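Gasircombe Community Chorus - minutes, November 2022

Hi all, me again with the notes. We had enough singers for a quorum and started a bit late, my fault, I had the key.

Last meeting's minutes were approved with one fix: the Vitham concert sold 97 tickets, and I had written down the wrong number. Sorry, Vitham!

Money. We have $739 in the account after paying for the hall. The new folders come out of that, so please don't lose yours.
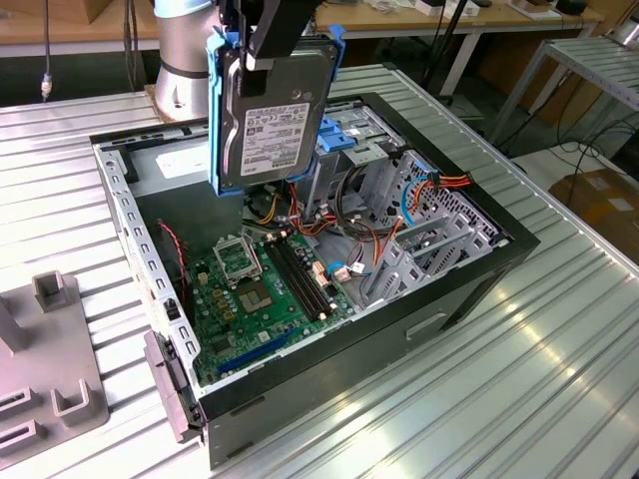 Hard drive in its blue caddy, over the open computer case.

Spring program. Long talk, lots of humming. We're doing the Hrynyshyn set in February and dropping the Molau medley, which the altos were very happy about (I heard you). Three people still want a gospel number to close and I said I'd look for something that isn't too high for the tenors.

Dues. Going up to $50 for the season. Voted on and passed, 3 against. If that's hard for you right now, talk to me privately and we'll work it out.
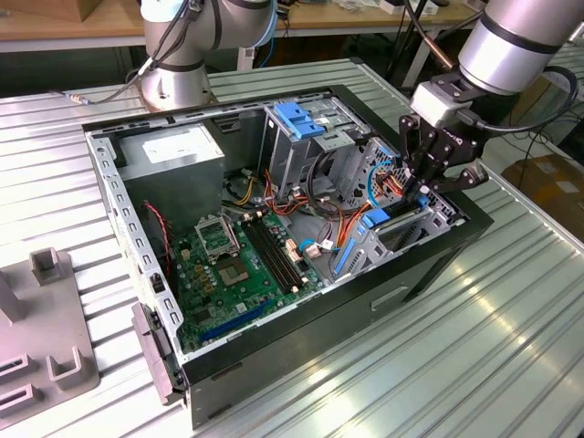
Hervé Leblanc
Chorus Secretary

Rehearsals. Sectionals move to the small room - sopranos first, then basses. Bring a pencil, please, I'm tired of lending mine out.

Any other business. Someone left a gray scarf and a pitch pipe by the piano. The accompanist wants the lid left closed when we're done.

To do: I book the February hall and email the practice tracks. Section leaders send me their solo lists before the next meeting.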